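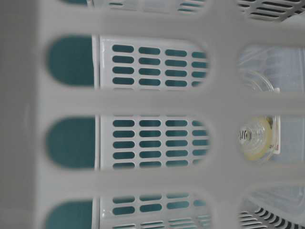

Flullar View Guard
Blocked-view stop for fixed cameras on sorting and picking cells

Made by Drallano
Works with: Duman arm controllers, firmware from February on
Status: shipping, with the corrected hold behavior described on this page

What it does

Flullar watches the picture coming from a fixed cell camera and tells the arm controller when something close to the lens is covering the work area. It's a small box that sits between the camera and the controller. When the view is blocked, the box drops its "view good" signal and the arm holds position until a person clears it.

Open-sided plastic is the hard case, and it's the one we love working on! A cardboard box in front of a lens is easy, everything goes flat and dark and any checker will catch it. A basket wall or a slotted tray is much sneakier. The camera still gets plenty of light and plenty of detail through the openings, so a simple brightness check passes, and the picking software may go right on finding edges and corners in the background and treating them as parts.

The fault in the first release

We want this on the product page and not buried in a download, so please read it before you install an older unit.

The first release could miss a blocked view when the thing in front had a regular pattern of holes. Remzi Dursun found it on our test bench at Ikimus while he was loading white crates by hand. A crate got pushed up close to the camera, the box kept reporting a good view, and the arm went for a pick point that had been worked out from the crate's own openings. It closed on the crate rim, lifted, and dragged the whole thing 400 mm before the force limit tripped. No one was hurt. The crate cracked and we replaced a finger pad.

The cause was in our focus check. It scored the whole picture at once, and a sharp background seen through the gaps was enough to pull the score over the line. Blurry bars in front, crisp panel behind, good score. Once we saw it we couldn't believe we'd shipped it that way.

What we changed

Natália Štefanec rewrote the check so that it scores the picture in small patches and looks for soft, wide bands that run from one side to the other. Those bands are a very strong hint that something is sitting too near the lens. She then ran 3,218 blocked and clear views through the new version, most of them with baskets, racks and grilles at odd angles, and the results are in the test notes that come with the box. Four blocked views still got through. All four had clear film over the lens, and we're working on that one now (it's a fun problem, and a stubborn one).

The hold behavior changed too. The old box let the arm start up again by itself as soon as the view looked good. The new one waits for the reset button.

Settings

Check time: 400 ms by default, up to 2,000 ms for slow cells
Hold: arm stays where it is, gripper keeps its current state
Reset: button on the box, or a wired input
Event memory: last 3,000 holds, with a still saved for each

Please keep in mind

Flullar is not a safety-rated device. Keep your fences, light curtains and emergency stops exactly as they are, and don't count on this box to protect a person.

Do not use a first-release unit with baskets, crates or any slotted container. The first-release label is gray and the current one is green. Gray-label units can be updated over the service port, and the update is free. Turn off power to the arm first, load the file, then hold a basket in front of the lens and check that the signal drops before you put the cell back to work.

In the box

View Guard unit, green label
Camera cable and controller cable
Wall bracket with screws
Test notes and wiring sheet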